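Speaker notes: Collecting examples for the kitchen tasks
Gareth Bainbridge, Drellis
October meetup, second slot

Slide 1. Title
Say hello, thank the hosts. Mention that the slides go up afterward. Questions at the end, but stop me if a word makes no sense.

Slide 2. What we set out to do
We wanted a policy that tidies a small kitchen counter. Pick things up, put them where they go, put boards back in a holder. The project name is Clisden. We have 3030 recorded examples so far. Of those, 1288 are from the first setup, and we no longer train on them. Pause here, someone usually asks why. Answer is on the next slide.

Slide 3. The first setup
Cluttered bench, window on one side, light changing all afternoon. The policy learned the afternoon. It did fine at 3 p.m. and badly at 9 a.m. Bellamy was the old bench, Plastance is the new one. White table, white wall, fixed camera, same lights all day.

Slide 4. How an example gets made
Operator reads the task card. Resets the table. Starts recording. Does the task once, at a normal pace. Stops recording, marks it good or bad. A good operator gets through 47 in a shift, more if the resets are simple. Resets take longer than the task itself, so plan your staffing on resets.

Slide 5. Starting positions
This is the part people skip. If the fruit always starts in the same spot, the arm learns the spot. We use a list of 59 start layouts and shuffle it every shift. Some put the fruit on the board, some put it beside the board. The holder moves too, and so does the angle of the board.

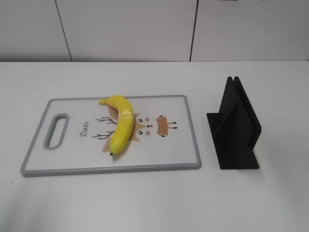 Printed boards were my idea and they cost us a week. A plain board is easy to find the edges of. One with a cartoon on it gives the model eyes and antlers to get distracted by, and early on it reached for the wrong thing. We kept them in. More examples with prints fixed most of it.

Slide 6. What I would change
Write the task cards before buying objects. Throw out bad examples the same day. Keep a log of every light bulb change.

Slide 7. Questions
Leave ten minutes. If it's quiet, bring up the bulb log.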